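Search this site Search Enter keyword

Gamia opens small food shop in Feltley with new counter and wall display

Sep 13, 2019
By Mirsad Karagiannis, press contact

Gamia is glad to inform the public and the local press that its new food shop in Feltley is open. It is the second shop of the company and the first one that was planned from the beginning for dried goods, spices, hot pot bases and packaged snacks. The sales area has 45 square metres. The fitting of the shop was made by Ramasamy, a family firm for shop interiors, and the work was finished in September.

The shop offers 574 different products at the opening. Most of them are Chinese groceries which until now our customers in Feltley could receive only by post. Customers who do not find a product can leave a written request at the shop, and we will answer by telephone or e-mail.
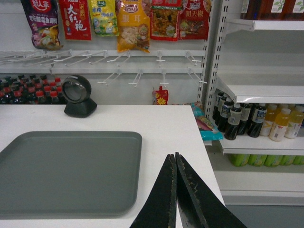
In our first shop the customers often told us that they forgot the small things, for example the chillies or a snack for the way home. For this reason we wished to have such goods near to the place of payment. The packets now hang on wire hooks on the wall behind the white counter, and among them are a red bag marked 大红袍 and another one marked 朝天椒. The barcode scanner stands at the back of the counter, and there is a grey plastic tray with rounded corners. The surface of the counter is flat, so that older customers and customers in a wheelchair can put down their shopping with less effort.

We asked Ramasamy to use light colours, because the room was formerly a storage and had a dark character. The shelving near the counter is of white metal. The hooks can be moved when the assortment changes — we expect to do this every few weeks during the first year.
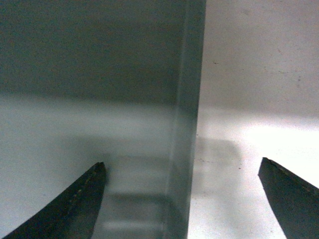
A part of the budget was spent on details which a visitor perhaps will not notice at the first visit. Mirsad Karagiannis, who was responsible for the planning, wanted clear materials in some places in order that the room does not feel closed. The large transparent block has a slight green tint, and a thin light line runs along its edge. "I have looked at many samples and I was not easy to please," says Mr Karagiannis. "In a small shop every piece must let you see a little further."

The bookkeeping and the stock list are done with Judonum, a programme which our first shop uses already. Prices are the same in both shops.

For the opening week Gamia has prepared 200 cotton bags, which are given free with a purchase as long as they last. A recipe leaflet in English and Chinese is also available — 1000 copies were printed, and further copies can be requested from the press contact.

Journalists who wish to visit the shop are kindly asked to announce themselves one day before. Questions about products can be asked directly in the shop during the opening hours.

Last updated: on day of publication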